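February 2019, Saturday, long bench end of the room

Marker tracking, continued from the page with the coffee ring.

Good day. Very good day! The pose jumps are gone from the replay and I think I finally understand where they came from, so I'm writing it down while it's fresh and before Svenja asks me on Monday and I mix up the two fixes.

Where we were: zomarance (the fusion node) takes marker detections from hukstead and smooths them into a gripper trajectory. Every so often the trajectory would snap sideways and snap back. Åsmund's guess was rolling exposure. My guess was the outlier gate. We were both a bit right and mostly wrong.

What I ran: the old bag from Dillorville first, to have something known, then the new recordings from this room with the same config. Same hash, same lens file, no parameter changes between them. The new log has 3,381 frames from the gripper camera. Detector returned nothing on 117 of them, which I can live with, a lot of those are the start where the view is swinging round. The jumps were in frames where it DID return something. So I stopped looking at the misses and started looking at the hits.

The trouble is the tilt flip. A square seen small and nearly face-on has two poses that fit its corners almost equally well, one leaning toward you and one leaning away. Our solver kept the one with the smaller reprojection error and threw the other away without telling anybody. With noise in the corners the winner swaps from frame to frame, zomarance gets a confident measurement pointing the wrong way, and off we go. Textbook stuff, I know, and I had read it, and I still spent two days on exposure.

Wide lens makes it worse. The corners were being refined in the raw image, where a straight marker edge isn't straight. The line fit puts a small bias on every corner, and it grows toward the rim.

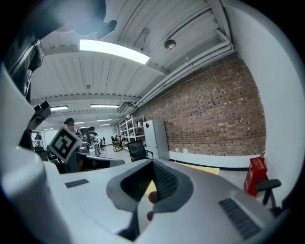 Gripper camera, marker on its stand to the left of the view. Brick wall bends outward on the right, same thing happens to marker edges.

Fix 1, corners. Hukstead now finds the quad in the raw image as before, then undistorts only the edge points before fitting lines. I tried undistorting the full image first and it was slow and smeared everything near the rim, so no. Edge points only. Code is on branch edge-points, it's short, please read it Åsmund, you will like the part where the old lookup table disappears.

Fix 2, both poses. The solver returns both candidates with their errors and zomarance picks, using the predicted orientation. If the two errors are well apart it trusts the detector. If they are close it trusts the prediction. If they are close AND the prediction is stale, it drops the rotation and keeps the translation. That last branch was Svenja's idea from the whiteboard weeks ago and I had forgotten it completely until I saw the photo of the whiteboard in my own folder. Sorry Svenja. It works beautifully.

Replay with fix 1 only: fewer jumps, still there.
Replay with fix 2 only: jumps gone, but a slow lean in the trajectory whenever the marker sits near the rim.
Replay with both: clean. I scrolled through the whole plot twice, just grinning at it.

I also masked out the gripper's own body. It's fixed in its own camera, so the mask is a static PNG and costs nothing. There were false quads on the slotted vent and the detector wasted time decoding them. None ever decoded to a valid ID in this log, so it's a speed fix and not a correctness fix. Small gain, but it's free, and the debug overlay is far nicer to look at without green boxes flickering over the vent.

Ceiling lights: I checked whether any of them come through as candidate quads. They do, the long ones especially. They fail at the border test every time, fine, leave it.

Ran the whole thing again on wiegand to make sure it wasn't only my laptop. Same result. Replay throughput 1,080 frames a minute with the debug overlay on, which isn't fast but I was drawing everything. Haven't timed it with the overlay off. TODO.

Then the cubes, which is the part I'm most excited about. Same ambiguity on paper, but a cube usually gives you more than one face at a time and the faces can't both flip and still be a cube. So instead of solving each face alone and averaging (what we do now, and averaging a right rotation with a flipped one is an awful idea) I pool the corners from all visible faces and solve once for the cube. I wrote it after lunch, it ran on the third try, and I got up and walked a lap round the room.

Needs from the cube solver:
- face-to-cube transforms, currently typed in by hand from the drawing, should be calibrated
- one config per cube, left and right must not share IDs (they did in an early config, see the page about the teleporting left hand)
- fall back to the two-candidate path when only one face is visible

Open on the clock side. The timer on the little display only shows hours, minutes, seconds, so it's fine for finding the right recording by eye and useless for lining up streams. I've been aligning the head view and the gripper views by cross-correlating angular speed. It needs a bit of brisk motion near the start to lock on. A quick wave is plenty. Without it the correlation peak is flat and the offset wanders, and then the cube pose in the head view and the gripper's own trajectory disagree in a way that looks exactly like a calibration error. I chased that one for an hour this morning before checking the offset. Put the offset and the peak height in the log header so we see it right away next time. 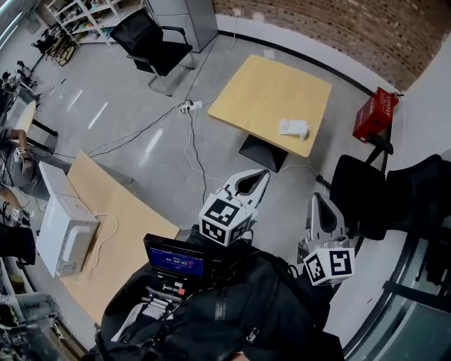 Why solve the cube in the head camera at all if each gripper already tracks itself?
Each gripper's trajectory lives in its own map, and the cube seen from the head ties the left and right hands into one frame. It only has to be seen now and then, since the self-tracking carries the motion between sightings.

Wrote that one out in full since Åsmund asked it twice and I gave him two different answers.

How the tie is made: for every head frame where both cubes solve, I get left-to-right directly, and the head pose drops out, so I don't care how well the head is tracked. Lovely property. Then it's a small least-squares for one rigid transform between the two gripper maps, with a robust loss on top. I let it run over the full recording and also over first half / second half separately. The halves agree closely in translation. Rotation differs more than I'd like, and I suspect the hand-typed face transforms. The residuals lean one way depending on which faces are toward the head, which is what a wrong face transform would do. I haven't proved it.

Things that did not help, so we don't try them again:
Raising the decode threshold. Lost good detections, flips unchanged. Of course unchanged, a flipped marker decodes perfectly.
Median filter on rotation. Hides single-frame flips, lets runs of them straight through, and adds lag.
Lower process noise in zomarance. Plot looks smoother and is more wrong.

One ugly thing left in. The "close errors" test is a ratio with a constant I picked by looking at a histogram. It has a big gap in it so the exact value hardly matters here, but the Dillorville bag has a much smaller gap. It ought to depend on marker size in the image. For now the constant is in the yaml with a comment and my initials.

Tests: added one synthetic test that renders a square near face-on, adds corner noise and checks that both candidates come back. Fails on the old code, passes on the new. Also a test where the prediction is marked stale, checks that rotation is dropped and translation kept. The cube solver has no tests yet, shame on me.

For next week
- calibrate face transforms from data, bundle them all in one go, Svenja has a script that does nearly this for the calibration board
- Åsmund to review edge-points
- time it with overlay off
- offset + peak height into log header
- rerun the halves check after the face calibration, same recording, change nothing else
- ask whether the mask PNG should be generated from the CAD or just painted by hand like I did (painted took five minutes)

Pushed everything. Plots are in the replay folder on wiegand, the ones ending in _both are the good ones. Look at those first!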